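Open evening at Ollow: notes on hosting a monthly blog challenge

Ollow opened its office to bloggers for one evening in May. I went mainly to see how its prompt and linky service is run, as I plan to move my own daily challenge there before November.

Doors opened at 6 p.m. The tour began on the second floor with the moderation desk. Each linky list is capped at 4000 entries. When a list reaches the cap it closes, and the host gets an email with an export link. Entries are checked in two passes. The first is automatic and tests whether the URL resolves, whether the post carries the challenge tag, and whether the same address is already on the list. The second is done by a moderator and covers whatever the first pass could not settle.

Duplicate handling was explained in more detail than the website gives. A trailing slash or a tracking string no longer makes a link count as new. Mobile and desktop addresses of the same post are merged. A post moved to a new domain is treated as a separate entry, and the host has to remove the old one by hand.
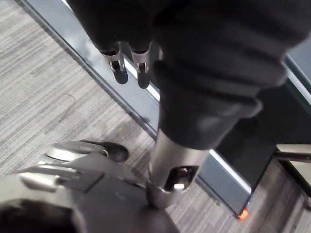 The next stop was scheduling. Prompts are loaded as a plain list, one per line, and released at midnight in the host's time zone. Readers elsewhere see the host's date, so a blogger several hours ahead will get the prompt well into the morning. A per-reader release time has been requested often and is planned, with no date given. Hosts can release prompts up to 4 days early, and I would use that setting for weekends.

Two add-ons were shown at 7:30. Akside is a badge generator. It produces a sidebar button and the embed code, and the button updates its day number without being pasted in again. Dondinia is a reading queue that hands each participant 2 posts a day to comment on, chosen from the entries with the fewest visits. Both were demonstrated on a test challenge with 11 participants, too small a group to show how the queue behaves under load.

The question period was short. Comment import from older blog platforms works for text only, and nested replies are flattened. Non-Latin titles sort correctly in the current release. Accented ones did not until February; the test case on the slide was a blog titled Châu, which used to land after Z.

Coffee was served downstairs until 9 p.m. Visitors' parking is behind the building and the entrance is on the side street. The slides were to be sent to everyone who signed in at the door. Mine have arrived, minus the page on export formats.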